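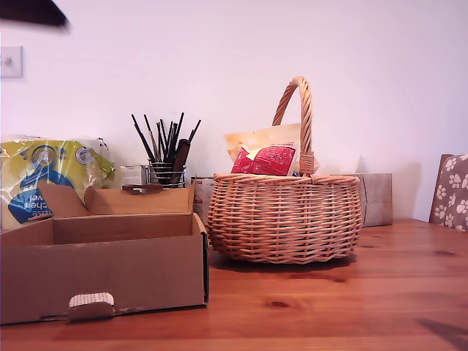 Krishnamoorthy Rao
Nov 11, 2021

1/ Box strength, continued from last week's thread on pallet patterns. Several replies asked why a carton that passes a lab crush test folds up in the bottom row of a warehouse stack. Short version: the lab number is for a new, dry, square, straight-sided box loaded once.

2/ Terms first. ECT is edge crush test: force per unit length on a small piece of board standing on its edge. BCT is box compression test: a whole sealed carton between two flat plates until it fails. You buy board by ECT. You stack boxes by BCT.

3/ The usual link between them is the short McKee formula. BCT is about 5.87 × ECT × the square root of (perimeter × board thickness). Consistent units, regular slotted carton. Height isn't in it, so be careful with very shallow or very tall boxes.

4/ Most of the vertical load goes down the corners. The middles of the panels bow out early and stop helping. A hand hole near the center of an end panel costs some strength. The same hole moved toward a corner costs more.

5/ What the box holds matters a lot. Cans and jars carry part of the stack themselves. Light goods in soft film carry almost none, so the walls have to do all of it. Snack shippers are the standard case.

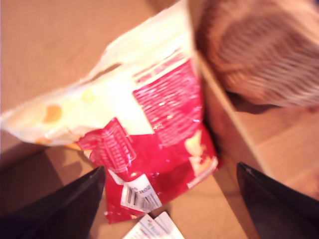

Snack bag, red and cream.

6/ Moisture. Board takes up water from the air and loses stiffness. We ran one of the Vormont cartons in our own chamber. Fresh from conditioning: 3309 N, mean of the set. Same carton after 28 days at 70% relative humidity, then tested with the top box offset so two corners missed: 1852 N.

7/ Please don't quote that as a humidity result. Two things changed. Dalia Bouazza is repeating it with the offset and the humidity split out, and I'll post the table when she has it. My guess is the offset did more of the damage.

8/ Time under load is separate again. A box holding well under its BCT will creep and can fail after weeks with nothing added on top. Single-pull test machines don't see this. If your goods sit for a season, ask for a dead-load test and expect to wait for it.

9/ Pallet overhang. If the box edge hangs past the deck board, the corners on that side have nothing under them. Same for wide gaps between deck boards. I've seen people order heavier board to fix this. Move the boxes in. It's free.

10/ Column stacking versus interlocking. Columns put corner on corner and keep more of the strength. Interlocked layers are steadier in a truck and weaker in compression. Helmy uses columns with an interlocked top layer plus stretch wrap, and I have no quarrel with it. 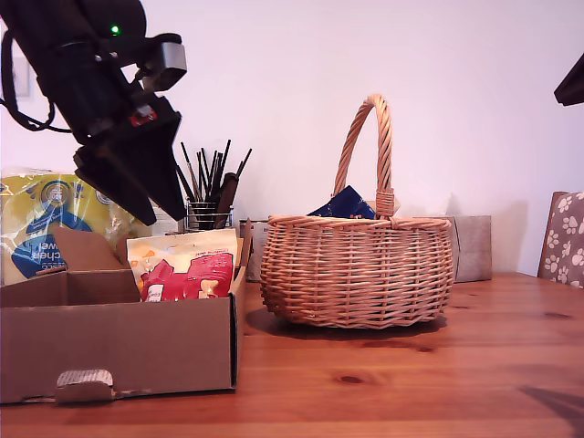
11/ Safety factor. Take BCT, multiply by one factor each for humidity, storage time, stacking pattern, overhang and handling. Compare the result with the weight resting on the bottom box. Five factors of 0.8 leave you with a third of the lab value.

12/ Anatole Bouvier asked about reused cartons. Scores that have been folded many times are softer, but the bigger problem is unseen crushing of the flutes from clamps or straps. Measure the thickness at several points on each panel. If it's down from the spec, don't put it in the bottom row.

13/ Taha Younis asked whether flute direction matters. Yes. Flutes run vertical in the side walls of a normal shipper. Turn the box on its side and two of the walls have flutes lying flat, and the BCT figure no longer applies.

14/ Next up is tape versus hot melt on the Benia line, once I've got the peel numbers back.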